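Neighbor wants to share my Wi-Fi and split the bill. Bad idea?

Posted by Seema Shukla in Home & Internet
1,553 views

I rent the upstairs half of a two-family house in Skistetdale. The guy downstairs (perfectly nice, plays the accordion, could be worse) has suggested that he drop his own internet plan and use mine, and we split the cost. My provider is Jellell. The bill would go down by half and so, I suspect, would my patience.

He says the signal already reaches his kitchen, which makes me wonder how he knows.

Has anyone done this without ending up in small claims court? I work from home and am on video calls most mornings. He "watches a few shows." I have met people who watch a few shows.

Lionel Charpentier
Did it for 7 months in my last place. Some things I wish I'd sorted out first:

Read your contract. Plenty of home plans say the service is for one household, and a house with two front doors and two leases is two households no matter how friendly everyone is. Call Jellell and ask. If they say no, you have a wonderful excuse that isn't your fault.

If they say yes, don't give him your main password. Most routers let you set up a guest network, which should keep his laptop from seeing your printer and your files. Check that the guest side has its own password and that the isolation setting is on. On mine it was off out of the box. Some routers also let you put a speed cap on the guest side, and you will want one by the second week.

The account is in your name. If someone downstairs downloads a thing he shouldn't, the stern letter comes to you. Mine came addressed to me, concerning a movie I wouldn't have watched for money.

Wi-Fi through a floor is also worse than people think. If he complains about the signal, you are now his tech support. A cable run down the stairwell to a second access point fixes that, but ask the landlord before drilling anything.

And get paid up front, 2 months at a time. Chasing a man for half an internet bill while he's practicing is no way to live.

Évan Pruvost
just get a better router

Alžběta Zeman
I'd say no, and blame work. If your employer has any rules about home networks, sharing one with the neighbor is probably in there somewhere, between the chair advice and the fire drill.

Lionel is right about the cable, though. We share with my sister in the basement apartment, who pays in soup, and the wired connection has been dull in the best way. Wi-Fi down there dropped every time the microwave ran - she eats a lot of popcorn. 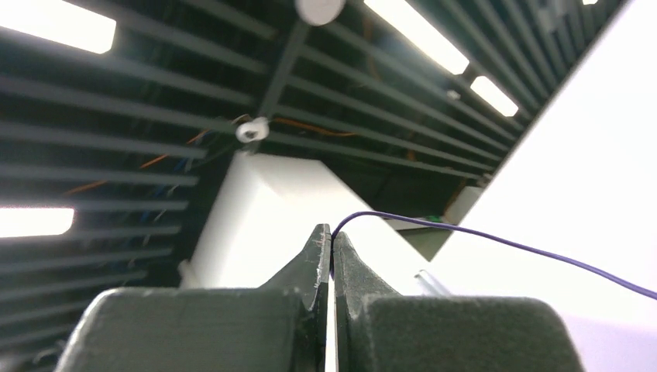 Thin cable, dark purple-blue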